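Girls' Night, Take Two

5 July 2001

So my friend Nilmini and I finally used those tickets! You may remember we were supposed to go to the opening of the Skenelau Film Festival last year and both came down with the same awful stomach bug (her kids, my kids, it made the rounds). This time we booked sitters early, put on shoes with actual heels, and drove into town feeling about nineteen years old.

The festival takes over the old Clivus theater for a whole week. I had never been inside. The carpet is a deep red and a little worn on the stairs, and there's a balcony with tiny curved seats that I don't think were built for modern hips. Nilmini wanted the balcony. I wanted to be near the ladies' room. We ended up downstairs on the aisle, and I'll leave you to guess who won that one.

Before the movie there was a reception in the lobby with sparkling wine and those little toasts with something pink on top. I ate far too many of the toasts. A woman named Farzana Cassim was doing hand massages at a table by the coat check, and oh my goodness, I nearly fell asleep standing up - she used a grapefruit cream that I could still smell on my sleeve the next morning. I asked if she sold it and she said she makes it at home and only brings it to things like this. Heartbreaking!

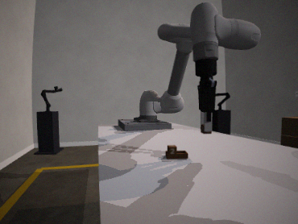

The movie was called The Cartographer's Wife, and it was the first feature from a director named Lakmal Wickramasinghe. It's about a woman who finds out her husband has been leaving their street off his maps on purpose. I know how that sounds. It's slow to start, and the man in front of us was snoring by the second scene, but then she gets on the train by herself and I didn't look away again until the lights came up. Nilmini cried twice. I cried once, but for longer.

Lakmal came out afterward to answer questions, along with Tahsin Bhattacharjee, who wrote the music. They were both so shy! Somebody asked what it cost to make and Lakmal turned red and looked at his shoes. My favorite part was Tahsin talking about recording the piano in his aunt's dining room, with the window open because it was too hot to play with it shut. You can hear birds in the train station scene if you listen for them. I want to go back just for the birds.

The theater holds 700 people and they told us they'd sold 679 tickets, so if you're planning on going to closing night, please don't wait like we almost did. Tickets are 15 dollars at the box office, and that includes the reception.

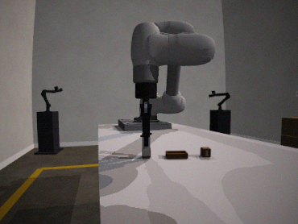 Robot arm over a white worktable, with the gripper pointing down

We weren't ready to go home after, so we walked over to Cieślak for dessert. They do a poppy seed cake there that my grandmother would have approved of, and she approved of very little. We split one slice, and then we got another slice and split that too. It was past midnight when I got in, and my husband was asleep on the couch with all the lamps on and a bowl of cereal on his chest.

Nilmini is already talking about September, when the Clivus is supposed to be running a weekend of old musicals. I said yes before I even looked at the calendar. If any of you local moms want to come along, leave me a note and I'll save you a seat - on the aisle, obviously.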